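Re: [cell-upkeep] Right gripper closes off center after finger swap
Sep 8, 2023

> We put new fingers on the right arm of our Ruchti pair and now it
> closes to one side. Block picks are mostly fine. Small round things
> get pushed away before the second finger arrives. We re-ran the
> homing routine twice with no change. Is this a finger problem or a
> wrist problem? Also, how often do you clean the work surface? The
> Grunov manual gives no interval.

We had the same fault at Jorcombe after our last finger change. In our case it was the fingers, or more exactly what was under them. The old thread locker had stayed in the screw pockets and one finger was sitting a hair high. Homing will not find that. It only finds the closed position, and the fingers still meet.

What I would do, in order:

Power the arm down and take both fingers off. Scrape the pockets clean and wipe them. Put the fingers back with the screws only snug, close the gripper on a flat gauge block, then tighten a little on each side in turn. Open and close it 40 times with nothing in it and check the screws again. Ours had moved on the first try.

After that I run two kinds of picks from the wrist view. Small round pieces next to something larger show the centering error. Blocks held upright show whether the faces are parallel.
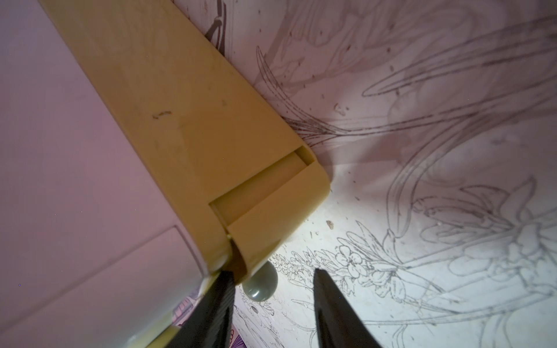
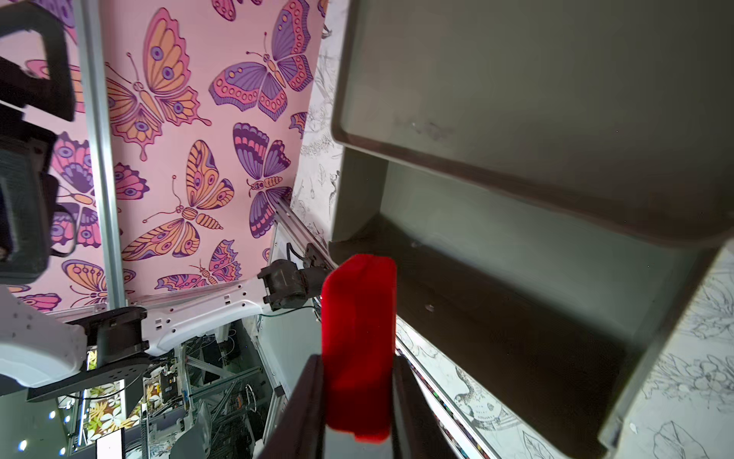
For the round pieces, stop the approach before the fingers close and compare the gap on each side. If one side is clearly tighter, go back to the screws. If the gaps match and the piece still gets pushed, look at the closing speed. The Grunov default was too fast for us, and we now run it at 5 on the slider for anything that rolls.

For blocks, hold for 5 seconds and watch the top end. A slow lean means the faces are not parallel. A lean that is there right away and stays put is usually just how the block was picked up, and I would not chase it.

On cleaning: there is no interval in our copy of the manual either. We go by looks. Crumbs and dust on the printed covering do not bother the arm, but they get onto the finger faces and then the grip gets worse a bit at a time. I use a dry brush on the surface and a damp cloth on the fingers. No alcohol on the ribbed ones. It turned a set of ours hard and we had to throw them out.

Check the wrist camera cable as well. Ours had been clipped too short after the swap, and at full roll it pulled enough to tilt the camera. For a while that looked exactly like an off-center gripper. Turn the wrist through its whole range by hand with the power off and see that there is still slack at both ends.

If none of this helps, I would suspect the Sturkeck adapter plate. There was a run of them with one dowel hole slightly out. We ordered replacements last October and they fit without shimming. Send the list the number stamped on the back of yours and I can compare it with the bad one in our drawer.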